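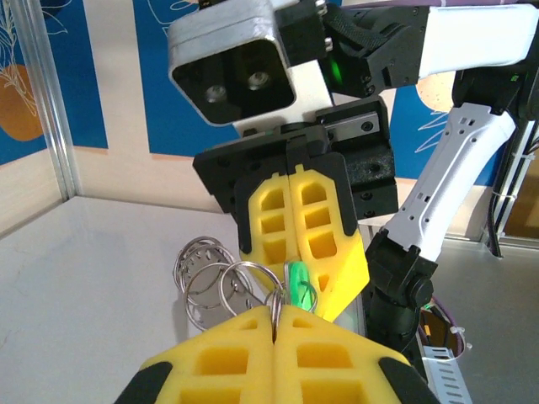 Über uns

Schön, dass du hergefunden hast! Ich bin die Hälfte von Mulline, die andere Hälfte ist meine Schwester, und zusammen kümmern wir uns um Ferienwohnungen, deren Besitzer weit weg wohnen. Angefangen hat das mit einer einzigen Wohnung in Barros, die einer Tante gehörte und im Winter leer stand. Wir haben gelüftet, geputzt, die Heizung überredet und irgendwann gefragt, ob wir sie vermieten dürfen. Durften wir!

Inzwischen betreuen wir 68 Wohnungen, die meisten in Barros und ein paar drüben in Kistwood (die mit den schiefen Treppen, ihr werdet sie lieben). Wir machen die Übergabe, wechseln die Wäsche, bestellen den Handwerker und stehen auch mal abends um elf vor der Tür, wenn jemand sich ausgesperrt hat. Passiert öfter, als man denkt, und peinlich muss das wirklich keinem sein.

Was wir nicht machen: Dauervermietung und Verkauf. Dafür werden wir ständig angefragt, aber davon verstehen wir zu wenig, und ich sage das lieber gleich am Telefon.

Unser Büro liegt im Erdgeschoss vom alten Tekent-Haus, gleich neben der Bäckerei. Zum Anreisetag könnt ihr ab 15 Uhr vorbeikommen, im August wird es voll, da hilft eine kurze Nachricht vorher. Kaffee gibt es immer, Parkplätze leider nur fünf. Wer mit Hund reist, schreibt das bitte bei der Buchung dazu, dann suchen wir etwas mit Garten oder wenigstens ohne hellen Teppich.

Und falls du selbst eine Wohnung hast und überlegst, sie abzugeben: Komm vorbei oder ruf an. Wir schauen sie uns zusammen an, das kostet nichts, und danach schicke ich dir eine Aufstellung, was im Jahr an Arbeit und Kosten anfällt. Für Wohnungen über 83 Quadratmeter rechnen wir die Reinigung extra ab, alles andere steht auf der Seite „Für Eigentümer“.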